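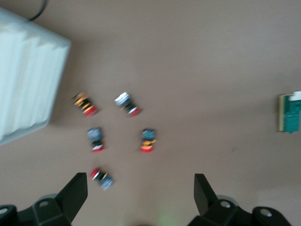 Push-button components on the cell's worktable, with the two gripper fingers at the bottom.

Penport button cell

The Penport button cell is a bench-mounted robotic workstation used to pick up small push-button components from a flat table and place them in a tray. It is operated by the training workshop at Penport and consists of a single arm, a parallel gripper with two black fingers, a wrist camera, and a fixed table. The cell is known in workshop records as Cell 17. Its routine care is set out in a maintenance manual compiled by Reece Ashworth and later revised by Shirley Lightfoot.

Contents
1 Layout
2 Setup
3 Routine care
4 Repair
5 Records
6 See also

Layout

The arm stands at the rear of the table and reaches forward over the work area. Parts are presented loose, lying on their sides, and no fixture is used to hold them. The buttons are short cylinders made up of colored rings, with a red section at one end. The color of the other end varies from part to part, and the software treats the red end as the reference for direction.

The wrist camera is mounted behind the gripper and looks past the fingers to the table. The fingertips therefore remain in its view during work and serve as a check on alignment. Circuit boards used in a separate exercise may share the table, provided that they are kept well clear of the buttons.

Setup

The cell is set up at the start of each working session. The operator wipes the table with a dry cloth, inspects the cables, and moves the arm to its home position under power. The gripper is then opened and closed without a part. Both fingers must travel freely and meet along their full width.

Camera calibration follows. A printed target is laid on the table and viewed from four arm positions, and the resulting values are compared with those stored from the previous session. If the difference exceeds the limit given in the manual, the camera bracket is tightened and the procedure is repeated. The arm must be stationary when each calibration picture is taken. Pictures recorded while the wrist is moving show smeared edges and are rejected at this stage, although they are kept during normal running.

The final step is a test pick. One button is placed near the center of the table with its long axis turned away from that of the fingers. The arm must rotate the wrist, close on the body of the part, and lift it clear. Gripping by the red end is recorded as a fault, even when the part is carried successfully.

Routine care

The fingers receive the most attention. They are cleaned at the end of the session with a damp cloth, and the contact faces are examined for nicks and polish. A polished face tends to let the round body of a button roll out sideways – a fault that can be mistaken for poor calibration. Fingers are replaced in pairs. Spare sets are supplied by Dönmez and are stored at the Murklow annex.

The bolts of the finger brackets are checked with a torque wrench after every 1077 cycles. The cable at the wrist is inspected at the same interval, with the arm held at each end of its travel. Grease is applied only to the gripper slides and in small amounts, as any excess is carried down to the contact faces.

Repair

Repairs to the gripper are carried out with the arm locked and the power supply disconnected. The wrist is turned 90 degrees from its working position to give access to the bracket bolts. The fingers are removed first, followed by the housings. Each housing is marked left or right before removal, and the two are not interchangeable.

The longest recorded stoppage followed the failure of a slide bearing at cycle 1534. The left finger lagged behind the right, and parts were pushed across the table before being gripped. The bearing and both fingers were replaced, and the revised manual now calls for a slow closing test after any work on the slides.

Records

Cycle counts, calibration values, and replaced parts are entered in Plala, the workshop's maintenance log. Entries are signed by the operator and reviewed in July, when the arm is withdrawn from use for its yearly inspection.

See also

Parallel gripper
Wrist-mounted camera
Bin picking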